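4 规划与感知的接口

4.1 从候选抓取到可执行轨迹

上一节结束时，Zonance 已经交出了一组按得分排序的候选抓取位姿。如果本文是一篇纯感知论文，到这里就可以画柱状图了。可惜候选位姿离机械臂真正动起来还隔着一层软件，而我们在这层软件上花掉的时间，比训练分割网络的时间长得多，写进开题报告的篇幅则只有一句“随后调用现有规划器”。本节就是对这句话的展开。

系统的整体数据流并不复杂。Zonance 负责分割与位姿估计，输出零件类别、六自由度位姿以及一个协方差；Indano 负责抓取采样、逆解筛选、碰撞检测和轨迹生成；Quan 是夹在二者之间的场景服务，保存料箱、工装、臂身以及臂身附着物的几何模型，并在每次查询时给出一份带时间戳的快照。Quan 最初是一个不到一页的脚本，用途是把料箱的长宽高写死在某个地方，免得三个人各写各的。后来它长成了整个系统中依赖最多的模块，文档却一直停留在脚本时期。

规划请求的处理顺序如下。Indano 从 Quan 取得场景快照，对每个候选抓取求逆解，剔除关节越限与奇异附近的解，再对剩余的解依次检查终点构型、预抓取构型以及二者之间直线段的碰撞。通过者进入自由空间规划，由采样型规划器连接当前构型与预抓取构型，最后做时间参数化。任何一步失败，都会返回一个失败码。早期版本中失败码只有一个，名为“规划失败”，信息量与不返回相当。现行版本把它拆分为逆解失败、终点碰撞、接近段碰撞、自由段超时和快照过期五类，本节后面的分析全部建立在这一拆分之上。

快照过期值得多说一句。感知与规划异步运行，操作员可能在两者之间碰过料箱，零件也可能因上一次抓取而移位。我们要求规划所用的快照晚于上一次夹爪闭合，否则拒绝执行。该规则在评审意见中曾被称为“显而易见”，我们同意这一评价，并承认它是在一次抓空之后才加上的。

4.2 末端附着物的建模

抓取规划文献里的机械臂通常很干净：连杆是凸包，法兰之后是夹爪，夹爪之后是空气。实验室里的机械臂要挂线。我们的平台是一台 KUKA 机械臂，其走线见图 4：一根较粗的黄橙色线缆从臂身浅色束带下穿过，斜跨腕部壳体，又在左侧绕了一个弧；一束黑色线缆沿同样的路线走，用黑色扎带收住，再垂向工具。从碰撞检测的角度看，厂商模型中没有任何一个三角形与这些东西对应。

一月的基线版本对此采取了最省事的处理，即假装它们不存在。规划器因此非常自信，成功率也非常漂亮，直到线缆开始替我们做接触检测。随后的版本走向另一个极端，给腕部套了一个大圆柱，把所有线缆、扎带、接头连同它们之间的空隙一并装了进去。这个圆柱很安全。它安全到夹爪几乎伸不进料箱，靠近箱壁的零件从此在规划意义上不复存在，尽管它们在相机里看得清清楚楚。

现行方案介于两者之间。我们把附着物分成三类。第一类是刚性附着物，例如接头和扎带固定处附近的短线段，它们相对腕部的位置可以视为不变，直接以小尺寸胶囊体附在对应连杆上。第二类是约束线段，两端固定、中间可动，其形状由两端相对位姿决定，我们用一条最小能量曲线近似，并沿曲线布置一串球体。第三类是自由端，即一端悬垂的线头，它们的运动既取决于姿态也取决于速度，我们不去预测，只给出一个锥形包络，并允许包络与料箱内零件重叠，但不允许与箱沿重叠。

第二类线段的参数由 Kazue Miyazaki 设计的一套标定流程得到：让机械臂缓慢经过若干腕部姿态，在每个姿态下用手持扫描头采一片点云，手工圈出线缆，再拟合曲线的自然长度与弯曲刚度。流程中“手工圈出线缆”一步曾计划自动化，Zonance 也确实训练过一个线缆类别。该类别后来把箱体的边线、地上的电源线以及一次实验中某位作者的袖口都归入自己名下，于是我们恢复了手工。

标定的结果存入 Quan，与机械臂构型一起索引。查询时，Quan 根据当前腕部关节角插值得到曲线形状，并按姿态误差膨胀球体半径。插值节点之间的误差没有理论上界，我们以标定时留出的姿态做检验，取其中最坏的一个作为膨胀量。审稿人可以指出这不是保证，我们预先表示赞同。

4.3 料箱内的几何

料箱是一个灰色金属箱，箱壁外斜，底部是一块反光的金属板，板面布满细划痕。选它的理由在第 2 节已有交代，此处只讨论它给软件带来的后果。

斜壁的后果主要在 Indano 一侧。矩形料箱的碰撞模型用五个盒子即可描述，斜壁则要求盒子倾斜，或者干脆使用网格。我们先用了网格，随后发现采样型规划器把大部分时间花在与三角形打交道上，又换回五个倾斜的盒子，并为箱沿单独加了一圈细长的胶囊体。箱沿需要单独建模，是由于料箱并不总在模型所说的位置。它由棒式夹具固定在工作台一侧，夹具每次重新收紧，箱体都会略有偏移。偏移本身很小，但恰好沿着夹爪最想去的方向。

为此 Quan 在每次开箱后执行一次料箱配准，用箱沿的点云对模型做刚体拟合。底板不参与拟合。反光面上的深度有时偏深，有时缺失，有时给出一片悬在半空的平面，看上去比真实的箱底更平整，对拟合算法也更有吸引力。最初的配准算法屡次接受这片平面，并据此认定料箱抬高了，残差低得令人欣慰。把底板排除之后残差上升，料箱回到了桌上。

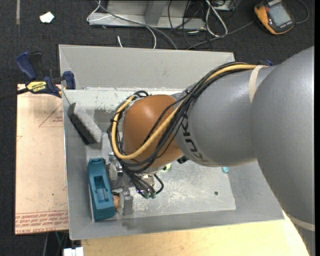
底板排除在配准之外，并不意味着可以排除在碰撞检测之外。夹爪指尖与底板之间的余量仍需保证，只是这一余量改由箱沿推算：箱沿高度已知，箱深已知，二者相减得到板面高度。这是全系统唯一一处用卷尺数据覆盖相机数据的地方，也是唯一一处从未出过问题的地方。我们曾讨论是否将卷尺列入传感器一节，最终出于版面考虑作罢。

贴壁零件是另一类麻烦。本文将零件包围盒到箱壁最近距离小于 25 毫米的情形定义为贴壁。阈值来自指尖厚度加上配准与位姿两项误差的膨胀量，没有更深的含义，读者若使用更薄的手指，应当重新计算而不要引用。贴壁零件往往还是斜靠着的，位姿估计在绕长轴的转角上不确定性最大，而决定指尖能否插入壁与零件之间缝隙的，偏偏就是这个角度。

对贴壁零件，Indano 不再直接使用协方差最小的候选，改为在 Zonance 给出的分布中抽取若干位姿样本，对每个抓取检查它在所有样本下是否无碰撞，并以无碰撞样本的比例作为该抓取的得分折扣。这一做法并不新，文献中至少有三种名字。我们的实现与其中任何一种都略有出入，差别主要源于我们在读到它们之前就写完了代码。

折扣之后，规划器常常选择看起来别扭的抓取：不夹零件中部，去夹较宽的一端；不从正上方下探，而是把腕部转过一个角度，让线缆朝向料箱中央。旁观者对此颇有意见，认为人不会这样拿东西。人的手腕外面通常也没有绕着一束黑线。

4.4 接近段与腕部转角的耦合

引入附着物模型之后，抓取采样与轨迹规划不再能够分开处理。对平行夹爪而言，绕接近轴旋转半圈得到的抓取在零件看来完全等价，两根手指交换位置而已；在线缆看来则是两件事。基线版本的采样器利用这一对称性，只保留其中一个，并且总是保留关节行程较小的那个。这是一项合理的优化，节省了一半采样，同时稳定地把线缆送向箱壁。

现行版本恢复了对称的另一半，并在打分函数中加入附着物间隙项。该项取终点构型下所有第一、二类附着物到箱壁与箱沿的最小有符号距离，经截断后与抓取质量相加。截断很重要。未截断时，规划器发现把腕部抬得越高间隙越大，得分也越高，于是热情地推荐那些根本够不到零件的构型。逆解筛选拦住了它们，但也因此被占满了时间预算，日志里出现了一长串理由充分的失败。

间隙项的权重我们没有学习，手工定在使两项量级相当的位置，之后再未改动。曾有一个版本用贝叶斯优化调整权重，目标函数是仿真成功率。仿真中没有线缆的动力学，因此优化器正确地得出结论：线缆不重要，权重应为零。我们保留了这份实验记录，作为向新同学介绍目标函数时的材料。

接近段采用沿接近轴的直线运动，自预抓取构型下探至终点。直线段上逐点检测碰撞，步长依附着物球体半径自适应选取，以保证相邻两步的扫掠体没有漏检的空隙。对第二类线段，直线下探过程中腕部姿态变化较小，曲线形状可以沿用终点处的插值结果，只作平移。这一近似在腕部关节转动明显时失效，此时 Indano 会退回到逐步查询 Quan，速度慢得多。触发退回的条件是腕部任一关节在接近段内的行程超过标定节点间距，实现时写成了一个布尔量，变量名叫做 careful。曾有提议将其默认设为真，测过一次节拍之后提议人自行撤回。

撤离段比接近段多一件东西，即被抓住的零件。Quan 在夹爪闭合后把零件几何挂到末端，位姿取抓取前的估计值。显然闭合过程会改变零件位姿，尤其是原本斜靠着的零件，会被手指摆正到一个感知模块从未见过的角度。我们对挂接几何做了绕夹持轴的旋转扫掠，得到一个偏胖的包络，并在撤离段前几步关闭它与相邻零件的碰撞检测。不关闭则一切抓取均不可行：零件在箱中本就相互接触，规划器会如实报告起点即碰撞，然后拒绝开始。

4.5 日志、回放与失败归类

以上各项改动能够逐一评估，依赖的是一套不太体面的日志工具。Zekumport 订阅系统中的全部消息，连同 Quan 的快照和规划器的随机种子一起落盘，并支持从任意一次尝试处回放。回放时感知输入取自记录，规划部分重新运行，因此可以用新的规划器去回答旧的问题。这套工具的价值在于，它让“昨天明明可以”成为一个能够检验的命题。检验的结果多数不利于提出者。

为保证回放一致，随机种子须在请求进入时固定，而不能在规划器内部按时钟生成。我们花了相当一段时间才意识到采样库自己还藏着一个种子。另一处不一致来自多线程逆解：先返回者胜出，而谁先返回取决于机器当时还在忙什么。现行版本等待全部线程结束后再按固定次序选取，单次请求因此变慢，但两次回放终于会给出同一条轨迹，缺陷也不再因为有人打开了浏览器而消失。

本节分析使用的日志冻结于 13/03/2019，共含 452 次抓取尝试，覆盖现行版本在同一料箱、同一组零件上的全部运行，未作挑选，包括午饭前后明显缺乏耐心的那几批。其中 93 次中止，86 次止于规划阶段，七次止于执行阶段。其余尝试均走完了从请求到撤离的完整流程；夹取是否稳固属于第 5 节的内容，此处的“走完”只说明软件没有反对。

规划阶段的中止以接近段碰撞为最多，终点碰撞次之，自由段超时和逆解失败较少，快照过期最少。对接近段碰撞逐一回放，可以看到一个相当一致的模式：目标零件贴壁，对称抓取的两半中，一半被线缆模型否决，另一半被指尖与箱壁的间隙否决。二者都在各自的职责范围内做出了正确判断，合起来的效果是零件留在原处。若把线缆模型关闭后重新规划，这类请求大多能够得到一条轨迹。我们没有在实机上执行这些轨迹，线缆的备件到货周期不支持这一对照实验。

终点碰撞的原因较为分散。一部分来自零件之间的遮挡，Zonance 把两个相靠的零件估计成了互相穿插的姿态，任何抓取在这样的几何中都没有容身之处。另一部分来自 Quan 中残留的挂接零件：上一次尝试在撤离段中止后，零件几何没有从末端摘下，于是规划器带着一个已经不在手中的零件继续工作，并为它小心地避让箱沿。从日志看，它避让得很好。该缺陷已经修复，但冻结的日志中仍保留相关记录，我们没有把它们从分母里删去。

执行阶段的七次中止全部由关节力矩监测触发。回放显示其中多数发生在接近段末尾，指尖位置与模型一致，腕部附着物模型亦未报告接触，最可能的解释是零件实际位姿超出了抽样所覆盖的范围。还有一次发生在自由段中途，周围在模型中空无一物。我们检查了点云、快照、轨迹和力矩曲线，没有找到原因，复现也未成功。按照惯例应当将其归为偶发噪声，我们在表中给它单列了一行，标题为“其他”。

4.6 与基线的对照

将同一份日志交给一月的基线规划器回放，得到的规划阶段中止次数少于现行版本。若以规划成功率为指标，我们这段时间的工作是一次倒退，且各项改动对倒退均有贡献。把基线给出的轨迹放回带有附着物模型的场景中检查，则有相当一部分在接近段与箱沿或箱壁相交，相交体几乎全部是第二类线段。大圆柱版本的情况正好相反，它给出的轨迹均通过检查，只是给出的不多，贴壁零件一个也没有。

需要说明，用我们自己的线缆模型去判定别人的轨迹，对别人并不公平，对我们则相当有利。模型过于保守时，基线的一些轨迹会被误判为碰撞。为估计误判的程度，我们把球体半径的膨胀量逐步收缩到零，重复上述检查，相交的轨迹有所减少，但三个版本之间的次序没有改变。更有说服力的办法是在实机上放置一个与线缆等长的替代物并记录接触，这需要一种摔不坏、扯不断、手感与真线缆一致的线缆。目前满足条件的只有真线缆。

规划耗时方面，附着物模型带来的开销主要落在接近段检测，自由段几乎不受影响，那里周围足够空旷，宽相检测就能排除绝大多数球体。启用 careful 之后接近段耗时明显上升，并随标定节点数增加而继续上升。节点更密则插值更准，膨胀量可以更小，可行抓取随之增多，自由段反而更容易成功；总耗时对节点数的依赖因而不单调，最优位置与零件在箱中的分布有关。我们最终采用的节点数不是由这一分析得出的，它等于那次标定时扫描头电池撑到的数目。

4.7 局限

附着物模型假定走线方式在标定之后保持不变。任何一次重新绑扎都会使第二类线段的参数失效，而重新绑扎在实验室里不需要填写任何表格。Quan 目前没有检测走线变化的手段，只在启动时打印一行提示，询问是否动过线缆。该提示的默认答案是“否”，按回车即可跳过。

料箱配准依赖箱沿可见。当腕部停在料箱上方时，箱沿会被臂身遮去一段，拟合退化为对剩余边的外推。现行流程要求臂身退到观察位姿之后再做配准，占用了节拍的一部分。在运动过程中累积箱沿点云是一个自然的改进，前提是手眼标定的误差在整个工作空间内均匀，我们测过，它并不均匀。

此外，全部实验均在单一机械臂、单一夹爪和单一料箱上完成。模块接口在设计上与具体机型无关，Indano 的配置文件中也为机型留了一个字段。该字段至今只有一个取值，而代码中至少有两处在读取它之前就已经知道了答案。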